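Quiénes somos

En Pridia enseñamos tareas domésticas a robots. Suena a futuro luminoso, pero el día a día consiste en que una persona adulta, con título universitario, pase la mañana recogiendo tazas a distancia con un mando en cada mano.

Empezamos en un local de Skorkside que había sido academia de mecanografía. El cartel sigue en la fachada y todavía entra gente a preguntar por los cursos. Somos 26 personas: una parte programa, otra repara lo que la primera ha roto y el resto teleopera, que es el verbo que usamos para no decir que jugamos a las cocinitas en horario laboral.

Qué hacemos

Nuestros clientes nos traen una tarea y nosotros la demostramos hasta que hay material suficiente para entrenar un modelo. A veces guiamos el brazo con la mano, articulación por articulación, como quien enseña a bailar a un cuñado. Otras veces trabajamos por control remoto, en el laboratorio o en simulación. Un encargo normal son 1000 demostraciones; el más largo, para Marwat, llegó a 3000 y nos dejó a todos opinando sobre asas.

La simulación tiene sus ventajas. La vajilla no se rompe, el mármol sale gratis y los vecinos no protestan. A cambio, la física tiene días raros, y una taza que en casa agarraríamos sin mirar exige aquí varios intentos y cierta humildad. Cada objeto pide su propio agarre, y volcado de lado pide otro distinto.
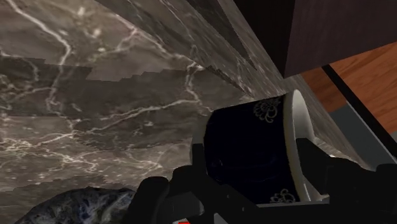
Cómo trabajamos

Cada operador pasa 2 semanas de prácticas antes de grabar nada que vaya a un cliente. Aprende a moverse despacio, a no corregir de golpe y a soltar el objeto cuando toca, que es lo que más cuesta. Los nuevos suelen querer lucirse. El modelo también aprende eso, y luego hay que quitárselo.

Guardamos las demostraciones fallidas, etiquetadas aparte. Son útiles para entrenar la recuperación de errores y muy solicitadas en la cena de empresa.

Toda la grabación pasa por Kirnby, nuestra herramienta interna de revisión. La escribimos en un septiembre especialmente lluvioso y desde entonces prometemos cambiarle los iconos. Otra persona del equipo, nunca la que operó, decide si la demostración se queda o se repite.

Dónde estamos

Seguimos en Skorkside, segunda planta, sin ascensor. Los robots subieron por la escalera, en brazos. Si quiere visitarnos, escríbanos antes desde el formulario de contacto y le prepararemos un puesto de teleoperación. El café lo servimos nosotros, a mano.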